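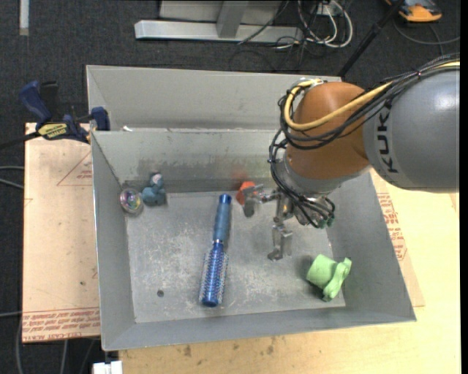
Clanen steel picking bins are made for loose goods that have to be dropped in, sorted through and lifted out again all day. The body is gray sheet metal, open at the top, with a tall back. The left wall slopes in toward the floor, so small items slide down to where they can be reached. Odd shapes are no problem – a round hairbrush lies on the floor with plenty of space around it. Scratches and worn patches will show on the floor with use, and smudges on the back wall. Neither affects how the bin works.

Sizes and ordering
Standard bin, order code 1518. Delivered assembled.
Wide bin, order code 1081. Delivered in 3 parts with bolts.
Lead time is around 9 working days. Orders placed in September may take longer.

Care
Wipe down with a damp cloth and mild soap. Do not use wire wool. Loose grit should be brushed out before washing.

Fitting
The standard bin stands on any level bench or frame. It can also be bolted to a Skiltar base, sold separately. Check that the bolts are tight after the first week.

Spare bolts and floor liners are kept in stock at Jetdale. For other sizes, send a sketch with inside measurements to Clive Hulme in the sales office.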